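# Sorting table, the gallery page

Hi again! This page is for everyone who keeps asking me how the robot in the back corner of the Taşdemir workshop is getting along. The short answer is that it's getting along fine and I'm tired. The longer answer is what you get if you scroll.

If you're new: I've been building a small sorting setup with Marina Raptis, evenings mostly, after the woodworking people have swept up and gone home. The arm is a Mevell that we bought secondhand with its controller and a box of cables with no labels on them. The whole pile, arm included, came to 2860 dollars split between the two of us, and I still think we did well, although Marina brings up the shipping every chance she gets. The idea is simple enough to explain to my mother (I have, twice). You put some blocks down, the arm works out which is which, and it puts them where they belong. Shapes together, or colors together, depending on what you ask for.

We started in March with a laptop and a lot of confidence. Then came the calibration, which ate most of our spring! Our first routine had the arm going to spots that existed only in its own head. Stamatia Manolakis, who rents the bench next to ours and has way more patience than I do, sat down with us one night at 9 pm and found that two of our joint offsets had been typed in with the sign flipped. I'd stared at those lines so many times I had stopped reading them.

The code is called Braritz, and please don't ask, it was late and all the good names were taken. The main control script is 844 lines now, and I'd guess a third of that is us being nervous: checks before a move, checks after a move, a speed limit I keep meaning to raise. Marina wrote the part that plans the path between blocks and I wrote the part that decides what color something is. Hers is tidier. Mine has a comment in it that says "why does this work" and I'm leaving it there.

## At the table

Starting layouts are the thing I've gotten a little obsessed with, because a sorting run is only as interesting as the mess (or the neatness) you hand it. Scattered blocks were our default for ages, and we logged 416 runs like that before we got curious about packing them close, where the arm has much less room to come down between neighbors. So now we also do two tight groups of four, reds with blues on one side and yellows with greens on the other, and I like to put a star and a cylinder in the same places in both, so the color code gets the red and green versions of one shape in one go. The yellow heart is my favorite to look at and my least favorite to debug! All that bare wood between the groups is deliberate, by the way, and so is the clear half of the board nearest the front, where the sorted rows are supposed to end up. The board sits right on the blue pegboard table, and the long gray rod hangs straight down over the wood while we argue about the next setting. Marina wants the blocks closer still. I want one whole evening without touching the speed limit, and then we'll see.
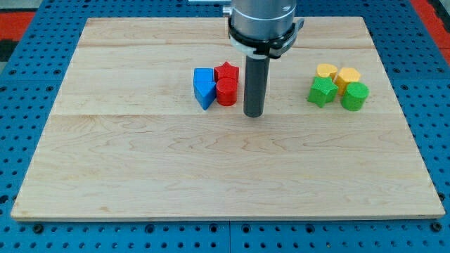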